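Brekero Two-Arm Bench Kit: Gallery

Posted April 14, 2023

The Brekero is a tabletop kit with two arms, two grippers and one controller, sold to labs and small shops that want to try pick-and-place work before they pay for a full cell. We have had ours on a bench since last July.

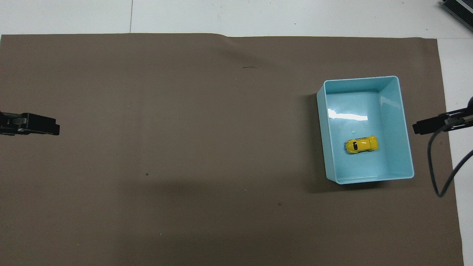 Setup took most of an afternoon. The arms come with their cables attached, and the manual asks you to leave a slack loop at each wrist so nothing pulls when the gripper turns. We cover the table with plain brown paper, which cuts down on shine from a white top and costs very little to replace.

Bin work is a fair first task for either arm. A small toy car in a light blue plastic bin makes a good target: the yellow shows up well against the blue, and the walls force the gripper to come in from above. Glossy bins do throw glare under ceiling lights, so try a matte one if your camera has trouble.

The two grippers face each other across the table. That layout suits handoffs, and it leaves the middle open for parts. Keep bins to one side if you plan to use both arms at once.

What comes in the box
Two arms with black two-finger grippers
Controller and power supply
4 table clamps
Spare finger pads
Jellberg software license, one year

Our log so far stands at 1,000 tries with small objects from a bin, 744 of them on the right arm. Of the full set, 153 ended in a miss or a drop. Most of those came in the first weeks, with the finger pads that shipped on our unit. The Ferrand pads, sold separately, hold smooth plastic better.

Orders and spare parts go through Lelletis. Pads and clamps ship from stock, and replacement wrist cables are made to order.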